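Last updated in October, after the Greltville shop changed its opening hours.

# Oiling a bare wooden tabletop

These notes cover a kitchen or dining table that has been sanded back to bare wood and needs a hard-wearing oil finish. They don't cover varnish, and they don't cover tables that still have wax on them. Wax has to come off first with white spirit and a grey pad, and that job has its own page.

## What you need

- Hardwax oil, matt or satin. I use Dustus Clear Matt.
- Sandpaper in 120, 180 and 240 grit
- A sanding block
- Lint-free cotton cloths, cut to hand size
- A flat brush, 2 inches wide
- A vacuum cleaner with a brush head
- A metal bucket of water for the used cloths

One small tin was enough for my own table with two coats on top and one underneath. The Greltville branch of Stimex sold it for £11 when I last bought one. Don't buy the big tin for a single table, as the oil skins over once it has been opened.

## Preparing the top

Sand the whole surface with 120 grit, always along the grain. Keep the block flat near the edges or you will round them over. Move on to 180 when the scratches all look the same, then finish with 240. Stop there. If the wood is sanded too fine, the oil sits on the surface and doesn't soak in.

Vacuum the top, the edges and any gaps between boards. Wipe over with a cloth that is barely damp and leave it for an hour. The grain will lift a little. Knock it back with a few light strokes of 240 and vacuum again.

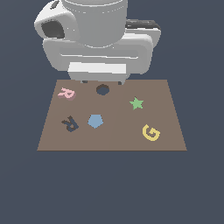
Colour is the part people most often get wrong. Clear oil darkens bare wood and makes it warmer, so pale oak turns honey and pine goes yellow. A flat mid-brown like the tabletop in the picture is hard to get from clear oil on a pale timber, and you will need a tinted oil for the first coat. Test the tint on the underside of the table, let it dry overnight and look at it in daylight. A second tinted coat will be darker than the first, so most tops need one tinted coat and one clear.

## First coat

Stir the tin well with a flat stick. Don't shake it, as this puts bubbles in the oil.

1. Brush a thin line of oil along the grain, one board at a time.
2. Spread it with a cloth until the whole board is evenly covered.
3. Wait 15 minutes.
4. Wipe off everything that hasn't soaked in, using a clean cloth.
5. Do the edges last and check underneath for drips.

The top should feel almost dry after wiping. Any patch that still shines has too much oil on it and will stay sticky for days.

Put used cloths straight into the bucket of water. Oily cloths can heat up and catch fire if they are left in a heap. Dry them flat outdoors before throwing them away.

## Second coat

Leave the first coat overnight with a window open. If it still feels tacky in the morning, give it another day. Rub over very lightly with 240, vacuum, and put on the second coat in the same way, using less oil.

The table can take light use after two days. Keep water and hot plates off it for two weeks, and don't cover it with a cloth during that time.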